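Visit to Findatow, Furnberg site, December

We were met at the gate at 9 and given the usual visitor badges. Findatow packs office supplies for mail order, with 80 people on the site, and has been bringing in automated handling for 16 months. The Grirkon line now does most of the sorting of small items.

What interested our group was the training side. Staff who used to pack by hand spend part of the week showing the system how to pick up and put down ordinary desk things, using a pair of hand-held grippers.
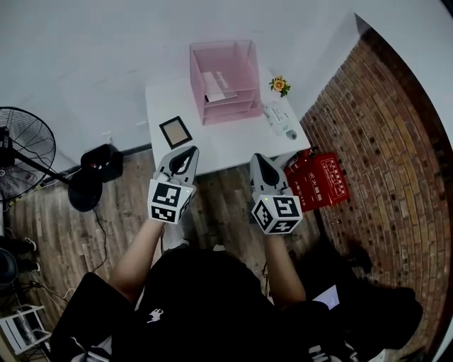

The work is paid at the packing rate plus 7 per cent. Some like it because there is less walking. Others told us their wrists ache by the afternoon, and shifts on it have been cut to 37 minutes before a change of task.

No jobs have gone so far, though leavers in packing are not being replaced – the manager was open about that. Farías, the sister site, starts in spring and will send its own people over to learn.

Lunch was in the canteen. Parking is tight, so share cars if you go.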